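报废主机拆解课题报告:内存条那一夹,我们是怎么弄坏的

先说结论吧,免得老师翻到最后才看到:课题做完了一大半,内存条能拔,中间坏过一次,而且坏得挺有教育意义的。这份报告主要写那一次故障,正常流程我只简单带过,想看完整流程的可以去翻附录里的脚本说明。

我们组做的东西叫 Iltik,名字是 Nadiia Lysenko 起的,她说念起来像个小工具掉在桌上的声音(我没听出来,但是大家投票通过了)。目标很朴素:旧台式机侧板打开,平放在工作台上,机械臂伸进机箱里,把内存条夹住、拔出来、放到旁边。题目来自 Ondness,他们那边收旧电脑,内存条是值得单独留下来的零件,人手拔当然快,可是一天拔下来手指头受不了。

开题的时候我以为最难的是识别。真做起来,识别反而是最早跑通的那块,内存槽的位置很规矩,给个大概的起点,再做一次局部对齐就行。难的是夹爪到了位置以后那几毫米的事情:夹多紧、往哪个方向拔、什么时候算是拔动了。

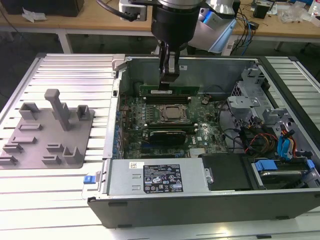
三、故障经过

事情出在十月,下午四点多。当时我们在跑连续测试,脚本计划跑 100 次夹取,中间换主机的时候暂停,其余时间自动走。前 40 次都很顺,顺到我和 Nadiia 已经开始聊晚饭吃什么了(这一点后面检讨里会写)。

第 41 次,夹爪下去,合拢,力反馈的曲线正常爬升,然后手臂开始往上提。按理说提到设定高度之前,卡扣应该已经松开,阻力会突然掉下来。可那一次阻力没有掉,一直往上走。手臂没有停。我听见很脆的一声“咔”,心里一凉,伸手去拍急停,拍下去的时候整个机箱的一侧已经离开桌面了,然后又落回去,咚的一下,隔壁组都回头看。

损失清单如下:内存槽一侧的卡扣断了,内存条的金手指边上有一道划痕,主板没有再通电测过,所以好坏不知道,我们按报废算。夹爪左边的指尖歪了一点点,肉眼几乎看不出,但是合拢的时候两边不再对齐。人没事,大家都站在围栏外面。说实话,拍急停的时候我的手伸得比规定的近,这个也记在检讨里。

四、查原因

第一反应是怪力传感器,因为力传感器不会还嘴。我们把那一次的日志导出来看,从夹爪闭合到急停,一共 789 行,我和 Nadiia 一人看一半,看完再交换。结果传感器的读数没有问题,每一行都老老实实地在涨。问题在读数后面的那段判断。

当时的逻辑是这样的:向上拔的时候,如果阻力超过上限,就停下来。听着很对吧?但是我们在夹取阶段为了滤掉抖动,给力的读数加了平滑,拔的阶段忘了关掉。平滑以后的数值比真实的数值慢半拍,手臂提得又快,等平滑值终于碰到上限,真实的力早就过去了。前面 40 次之所以没出事,是因为那些卡扣本来就已经掰开了,阻力小,慢半拍也来得及。第 41 次换了一台主机,卡扣有一边没有掰到底。

所以直接原因是卡扣没开,根本原因是保护来得太晚。这两条我们吵了挺久,我一开始坚持写“操作失误”,毕竟卡扣是我掰的嘛。Nadiia 不同意,她说要是人漏掰一次就能把机箱拎起来,那这个系统本身就不合格。后来指导老师看了日志,也站她那边。好吧,我服了。

顺便还查出一个小问题:机箱当时没有固定。我们一直觉得它够重,放着就行。重是重,可是机械臂显然不这么认为。

五、改了什么

改动不算多,按做的先后写。

1. 拔的阶段直接读原始力值,平滑只留给界面画曲线用。上限也调低了,提升速度降下来,前几毫米特别慢,慢得看着有点着急。

2. 加了一个“试拔”。先往上提一点点,看阻力有没有变化,没有变化就松开夹爪、退回去、报警,让人来检查卡扣。这一步每次会多花几秒钟,我觉得很值!

3. 夹爪指尖拆下来重新校正,每次开机以后先空夹一次,对不齐就不让往下跑。之前校正是想起来才做,现在写进启动脚本里,想忘都忘不了。

4. 从侧面加了两个压块,把机箱压在台面上。压块是从 Myung 那套旧夹具上拆来改的,尺寸差一点,垫了橡胶以后很稳。

5. 急停按钮换了位置,挪到围栏外面顺手的地方。原来那个位置要侧着身子够,这就是我那天手伸得太近的原因。

改完以后我们故意做坏事:把一边的卡扣留着不掰,看它会不会再犯。第一次试的时候我是真的紧张,手一直悬在急停上面。结果它提了一下,停住,松开,退回去,屏幕上弹出报警,全程安静得很。我们又换着花样试,只掰左边、只掰右边、两边都不掰,都停住了。
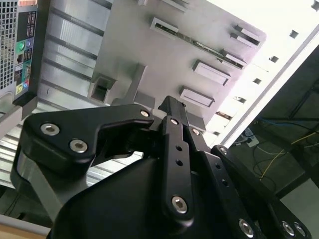
六、重新测试的结果

重新测试用的是改完的脚本,分几个下午跑,加起来 398 次夹取。没有再出现卡扣断裂,机箱也没有再离开过桌面。报警倒是有,而且比我预想的多,大部分是卡扣没到底,人过去补一下就能继续。还有一些是误报,内存条插得特别紧,卡扣明明开着,试拔的时候也提不动。这一类目前没有好办法,把上限调高又怕回到老路上去,我们决定宁可误报。

速度变慢了,这个要承认。Ondness 那边看了演示以后问能不能快一点,我们说可以,但是得先解决卡扣自动掰开的问题,不然快不起来。他们表示理解,还送了我们一箱旧内存条拿去折腾。

七、检讨和没做完的部分

测试的时候聊天,这个没什么好辩解的。现在的规定是一个人看屏幕,一个人看手臂,中间要聊就先暂停脚本。还有日志,出事以前我们没有一次认真看过成功的记录,总觉得成功了还有什么好看的。回头去翻,前 40 次里面有两次的力值其实已经偏高了,如果当时看一眼,可能就会早点发现平滑那个问题。

没做完的是自动掰卡扣。Nadiia 画了一个小钩子的方案,打印过一版,太软,一碰就弯。下学期如果 Lolotmont 的实验室还肯借我们加工时间,就换金属的再试。断掉的那个卡扣我用透明胶贴在实验记录本的封面内侧了,老师想看的话可以来翻。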